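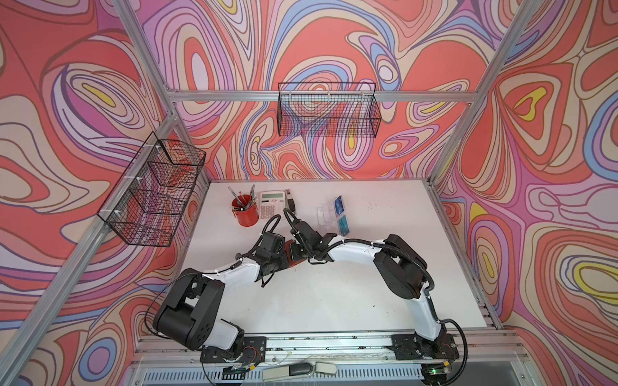

Mixing, mostly

Today I finished the drum edits for the third Pulmont song. It took me from nine in the morning until the soup was cold, and I am still not sure the second verse is right. The tempo is 118 and Zahira played it a little behind, as she always does, and I moved her hits forward, listened, and moved them all back. So one can say the work of the day was nothing. But now I know that she was correct.

Anderson came by after lunch to record his bass again. He has a new amplifier from Huerta and is very proud of it. To my ears it sounds like the old one, only heavier to carry up the stairs. We did four takes and kept the first. Then we had coffee and talked for too long about the order of the songs. He wants to open with "Lemholm", I want to close the record with it. We did not agree, and Zahira was not there to decide.

I also wrote to the pressing plant. The smallest order they accept is 1,000 copies, and we sold 40 of the last one at the release show and then very few. I asked if they make an exception for small bands. I don't expect it. Maybe this time we do a short run of cassettes and put the rest online.

Stotance goes slowly. I have two melodies and a title for my solo thing, and in May I said to everybody that it will be ready before summer. It will not. The organ part from last week is nice, but it is in a key I can't sing, and when I transpose it the low notes become mud. Tomorrow I will try it on guitar – or I leave the singing away completely.

My left ear is tired. No headphones tonight. Must remember to buy strings and to send Anderson the rough mix, the one without the click in it.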